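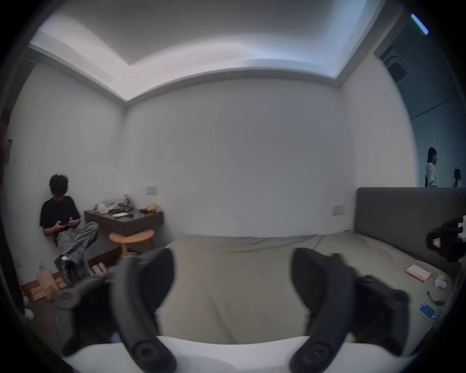
Leker hand controller mount, set of two - 4 stars
Reviewed October 11, 2023

I bought this mount for our Plovent gripper, the hand-held kind that we use to teach the robot arm its movements. Before, I fixed the two controllers with tape and they moved a little every day, so the arm was always reaching a bit too far to the left.

Setting up took me one evening. The screws are small and the drawing in the box is poor, so look at it twice before you tighten anything. Both controllers should lean towards each other with the rings free. I put the left one on the wrong way round first and had to begin again.

After that I did the calibration in Sastis and wrote the offset in the notebook. It was still good after 12 recordings. Now I check the screws each morning and wipe the rings with a dry cloth, never with spray.

One star less for the clamp. It is stiff, and when I change batteries I must take half of it apart. The seller, Gwynne, sent me a softer spring free of charge, but I did not fit it yet.

It works also in a small bedroom, if you keep the cables off the bed.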